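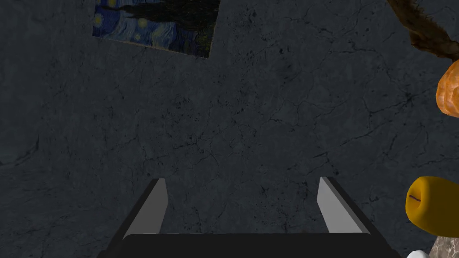 Charcoal marble with fine black veining.

Ticket 377 – Brallus printer, dark colours coming out muddy
Status: open, waiting on customer
Site: Fragkou showroom, front counter

Hi team, me again, sorry! The Brallus has gone funny on anything dark. We're trying to get the stone brochure done before the September open day and every charcoal or slate colour comes out as one flat brown-black blob. Lighter stones print beautifully, text is crisp, no streaks. I've run the head clean (and then run it again, which I know you tell us not to do) and the nozzle check is perfect.

Stuff I've tried so far:
Swapped the black cartridge. No change.
Turned off "ink saver". No change, but the ink saver was on, so there's that.
Printed the same PDF from Keta's laptop at the back desk. Looked better! Still a bit warm, but you could see the veining again.
Went home.

Update, 9.15 am
Pakel support rang back (they look after our colour profiles) and asked which paper I had selected. I said matte. Turns out I had matte in the tray and "plain" in the driver. Changed it to matte, 200 gsm, and the blob is less of a blob. There's detail in the mid-greys now, but the really deep tones are still closing up.

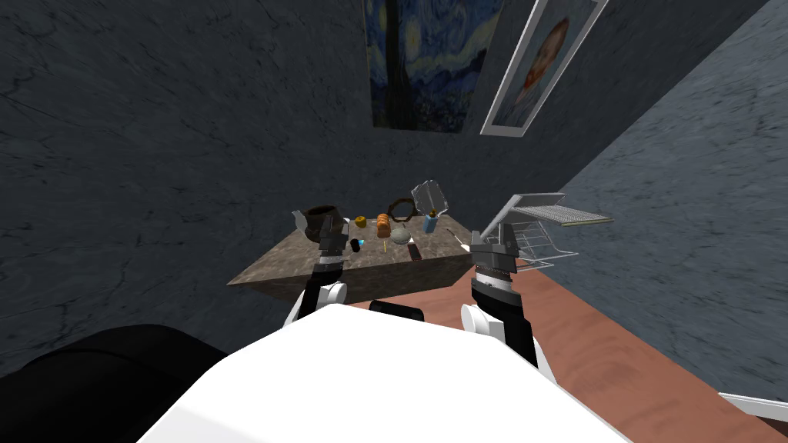 Thodoris Kyriakidis

Update, 2.40 pm
Okay, I've got something useful for you. The front counter PC is still using the old profile, the one from before we changed paper. Keta's laptop has the new one, so that explains yesterday. I copied the new one across and the app can't see it. It's sitting in the folder, I can click on it, the file size is the same on both machines (229 KB), and it just isn't in the dropdown. I've restarted the app and the PC and the printer, in that order and then in the other order.

Could it be a permissions thing? The counter login isn't an admin and I vaguely remember you locking it down after the toolbar incident.

Not a showstopper, I can print the first 50 brochures from the laptop tonight. I'd just rather not tie it up, as Keta needs it for quotes and gets (fairly) cranky about it.

Update, 4.05 pm
Permissions, yep. Thanks for dialling in so quickly. Profile shows up now, and I did a test page at high quality – the dark greys have gone properly neutral and the brown's gone. There's still a faint band down the left margin on A3 only. Do you want that on this ticket or a new one? Happy either way, but please don't close this until I've run a full brochure through.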